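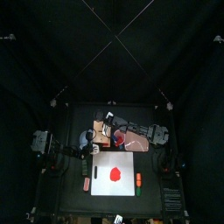
Notas para a sessão "Madeira e vermelho numa bancada escura", ciclo Dundora, sala pequena do Parkness, 19 de abril

Versão de trabalho. A Nerea Barrios apresenta, eu falo, o Ignacio Ruiz-Ortega trata das luzes da sala. Duração prevista: 41 minutos, mais as perguntas.

Abertura

Agradecer à Nerea. Dizer logo que a sessão é sobre poucas coisas em cima de uma mesa: tábua de cortar, bloco de madeira, caixa, copo. Quem veio à espera de cozinhas inteiras vai ouvir falar de cozinhas só no fim.

Perguntar à sala quem tem em casa uma bancada preta ou quase preta. Esperar pelas mãos. Perguntar depois quem a escolheu e quem já a encontrou assim. Em novembro, a maior parte tinha-a herdado com a casa.

Uma superfície escura mostra farinha, pó e marcas de dedos. Também faz sobressair tudo o que é claro. Um pedaço de madeira que numa mesa de carvalho mal se vê passa a ser a primeira coisa em que se repara. Dar tempo a esta ideia, porque o resto da sessão depende dela.

Primeira parte: a madeira

Começar pelo bloco castanho-claro. É uma forma simples, um retângulo em pé, e chega para marcar uma altura na mesa. Serve de encosto a coisas finas que sozinhas caem: um cartão, um caderno de receitas, uma tampa. Passar a peça de demonstração pela primeira fila.

Falar de tom. Madeiras claras ao lado umas das outras não precisam de ser iguais. O que incomoda é terem quase o mesmo tom e acabamentos muito diferentes, uma baça e outra envernizada. Mostrar as duas amostras da Vaher, primeiro separadas, depois juntas. Não explicar antes de mostrar.

Limpeza, dita depressa: pano húmido, secar logo, não deixar de molho. A tábua guarda-se de pé. Se alguém perguntar por óleos, remeter para o folheto. Na última vez perdi aqui muito tempo.

Manchas de água: lixa fina no sentido do veio, limpar o pó, voltar a tratar. Esta parte pode cair se estivermos atrasados.

Segunda parte: o vermelho

Pegar na caixa. Face vermelha, com textura, e remate de madeira clara. O remate faz metade do trabalho, porque separa a cor do fundo e liga a caixa às outras peças de madeira. Tapar o remate com a fita preta que está na mala e deixar a sala comparar.

Depois o copo, também vermelho, mas brilhante. Falar da diferença entre as duas superfícies: a da caixa tem grão e espalha a luz, a do copo devolve um reflexo. Pedir ao Ignacio que baixe as luzes do teto e deixe só as laterais. Contar até cinco em silêncio antes de continuar.

Vermelho sobre preto perde força com pouca luz. Numa cozinha virada a norte, a mesma caixa pode parecer castanha às cinco da tarde. Recomendar que levem a peça para casa e a vejam na bancada, à hora em que lá costumam estar, antes de comprarem o resto do conjunto.

Nota para mim: não dizer "apontamento de cor". Disse-o quatro vezes em novembro.
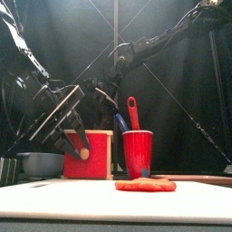

Posso misturar dois vermelhos diferentes na mesma bancada?

Pode, desde que os acabamentos sejam claramente distintos, por exemplo um baço e com grão, o outro liso e brilhante. Se forem os dois lisos, aproxime-os à luz do dia e veja se um deles parece desbotado. Nesse caso, guarde um no armário ou ponha entre eles uma peça de madeira clara.

Terceira parte: distâncias

É a parte prática. Sobre a mesa de demonstração, arrumar a caixa e o copo lado a lado, o copo à direita. Perguntar se estão demasiado perto. Afastar um pouco, voltar a perguntar. Costuma haver discussão e convém deixá-la correr durante 2 minutos.

O que quero que fique:

- A peça mais alta não tem de ficar ao centro.
- Deixar livre o espaço onde se corta. A tábua deve poder usar-se sem mudar mais nada de sítio.
- As peças pequenas, como uma cavilha ou uma rolha de madeira, perdem-se numa superfície escura ou rolam para o chão. Vão para dentro da caixa.
- Os cabos dos aparelhos ficam atrás, presos à parede, e a tomada escolhe-se antes dos objetos.

Sobre a tábua: muita gente encosta-a à parede e corta em cima do que estiver à mão. Numa bancada com 90 centímetros de largura cabe uma tábua deitada e ainda sobra lugar para um bloco e um copo, desde que a caixa vá para o canto. Desenhar isto no quadro, visto de cima. O desenho do diapositivo está mal, a tábua ficou do tamanho do lava-loiça, e ainda não o corrigi.

Chamar alguém da sala para fazer uma segunda arrumação. Não corrigir enquanto a pessoa trabalha. No fim, perguntar-lhe onde poria a chávena da manhã. Se não houver lugar, tirar uma peça e ver qual é a que faz menos falta. Em regra é a caixa, e custa às pessoas admiti-lo.

Quarta parte: aplicar em casa

Dizer como começar: tirar tudo da bancada, limpar, secar. Voltar a pôr só o que se usou nessa semana. Viver assim uns dias. Depois acrescentar uma peça de cada vez.

Mencionar o conjunto Flika só se perguntarem. Há exemplares na mesa da entrada e a sessão não é para vender.

Para quem tem crianças pequenas: copos e caixas afastados da beira, tábua mais para dentro. Para quem cozinha todos os dias, o bloco de madeira deve estar do lado da mão que não corta.

Fecho

Repetir onde estão os folhetos. Pedir que devolvam as amostras da Vaher, faltaram duas da última vez. Passar a palavra à Nerea para as perguntas e ficar junto à mesa, porque há sempre quem prefira vir mexer nas peças.

Material a levar: fita preta, pano seco, lixa fina, as amostras, o bloco, a caixa, o copo, giz. Confirmar com o Ignacio se a sala tem quadro de giz ou branco.

Relacionados
Como guardar tábuas de cortar numa gaveta estreita
Bancadas escuras: o que usar contra as marcas de dedos
Ciclo Dundora: notas da sessão de novembro
Caixas com remate de madeira, cuidados e pequenas reparações
Luz lateral em cozinhas pequenas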